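## 4. Data collection in the bin

The grasp scoring network described in Section 3 needs failures as much as it needs successes. Simulated failures were easy to produce but did not transfer well, mostly because the simulator has no good model of soft or see-through items. We therefore collected a second set of trials on the physical cell and used it to adjust the last layers of the network. This section covers the cell, the objects, the trial procedure, and the results we got from changing only the order in which candidate grasps are tried.

### 4.1 Workspace and objects

The cell is built around a KUKA arm working over a single gray bin with sloping sides. The slopes matter. Items that are nudged toward a wall tend to come to rest against it, and a grasp that would be simple in the open becomes one where a finger has to fit between the item and the wall. Earlier bin picking work in our group used a flat tray, and the numbers from that work should not be compared directly with the ones here.

We chose household and workshop items that cover four kinds of difficulty:

- see-through or partly see-through items, where the depth reading is missing or wrong
- deformable items with no fixed shape
- small, dense items with a hard case
- dark or glossy items that return few depth points

An item can belong to more than one group. Crumpled clear packaging, for instance, counts as both see-through and deformable, and it was the hardest item in the set by a wide margin. The bin is left sparse enough that most items can be reached without first moving another one. Dense clutter is a separate problem and is left for later work.

Figure 4 gives a typical layout from the second collection period. The red tumbler is on its side against the left wall, the tape measure sits near it, and the green mesh pouf is in the near left corner. The clear package lies close to the center of the floor. The wrist blocks part of the right side of the bin from this viewpoint, so images used for planning are taken only after the arm has moved to its home pose. 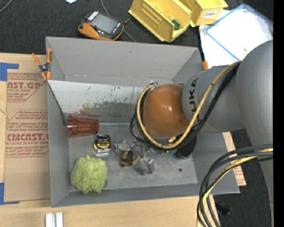

*Figure 4 – The collection cell. Bin layout and cell notes: Jolán Bozsik and Marcelino Salcedo. Section text: Csenge Pap and Ferenc Medve.*

Bin contents were changed between blocks of trials by an operator, who tipped the items in from a box and did not arrange them by hand. If an item landed outside the bin it was dropped in again from the same height. We did not reject layouts for being too hard. Two operators shared this work, and we found no difference between their blocks that was larger than the difference between blocks by the same person.

### 4.2 Trial procedure

Each trial starts with the arm in its home pose. A depth image is taken, the sampler proposes 200 candidate grasps, and the network gives each one a score between zero and one. The planner removes candidates that would bring the wrist or the cables into contact with the bin wall. What happens next depends on the condition.

In the *greedy* condition, the arm executes the candidate with the highest score. If it fails, a new image is taken and the process starts again from the beginning, with no memory of what was just tried. In the *deferred* condition, the candidate with the highest score is also executed first, but a failed grasp lowers the score of every candidate near it for the next 3 attempts. The penalty depends on distance in the bin frame and on the difference in approach angle. We call this rule Orbán ordering in the code, after the module it came from, and we keep the name here only so that readers can find it in the release.

A grasp counts as a success if the item is still held after the arm has lifted clear of the bin and paused. We detect this from finger position and confirm it with a second depth image. When the two disagree the trial is marked by hand. An attempt that lifts more than one item is counted as a failure even if the target is among them.

Every layout is allowed 5 attempts. After that the block moves on, whether or not the target was picked up. The two conditions were alternated by block so that slow changes in the cell, such as finger wear or lighting, would affect both equally.

The software that runs the loop is Skiltia, our in-house task runner. It records each image, all the scores, the chosen candidate, and the measured finger position. Ottó Lakatos extended it to store the rejected candidates too, which the deferred condition needs and which turned out to be useful for the error analysis below.

### 4.3 Results

We collected 700 trials in all, split evenly between the two conditions. The first-attempt success rate was nearly the same in both, as it should be, given that the rule for the first attempt is identical. The small gap that remains is well within the spread between blocks.

The conditions separate from the second attempt on. Under greedy ordering, a failed grasp was usually followed by another grasp at almost the same place. The network has seen the same depth image, or one very close to it, and gives the same answer. If the first failure did not move the item, nothing in the input has changed. Under deferred ordering, the second attempt was more often made from a different side, and layouts were cleared in fewer attempts.

The gain was not spread evenly over the items. It was largest for items that did not move when a grasp failed, and for those lying against a wall. A cup on its side is a good case: the highest scores tend to fall on the rim, where the depth edge is sharp, but the rim may be on the side facing the wall. Once that area has been penalized, the planner moves to the body of the cup and often succeeds.

Soft items gained almost nothing. The mesh pouf could be picked up from nearly any direction, so most trials with it ended at the first attempt in both conditions. At the other end, the clear package failed often and deferred ordering did not help much. Its depth points change from image to image even when it has not moved, so the penalty ends up attached to a surface that is no longer there in the next image. A penalty tied to the color image instead might hold up better – we have not tested this.

### 4.4 Errors and limits

We went through the failed trials by hand and sorted them by cause. The most common cause was a finger landing on top of the item. Next came grasps that closed properly but slipped during the lift, mainly on hard cases with smooth sides. Collisions with the bin were rare. Where they did occur, the wall had been estimated slightly too far out, and the planner let through a candidate that it should have removed.

Reflections were a smaller but persistent source of error. The lower part of the far wall is shiny, and a bright item close to it can appear a second time as a blurred patch on the wall. In a few layouts the sampler proposed candidates on the reflection. Masking the wall removes them, but it also removes good candidates on items that touch the wall, so we left the mask off for all the trials reported here.

Two limits should be kept in mind. First, all trials used one bin and one gripper, and the size of the penalty area was tuned on this bin before the collection began. The same value was later tried at the Prilley cell with a wider gripper and had to be increased. Second, the item set is small. The network had seen most of the items in simulation, and we can't say how much of the gain would remain with items it has never met. A collection with unseen items is planned at Culov, using the same procedure and the same limit on attempts.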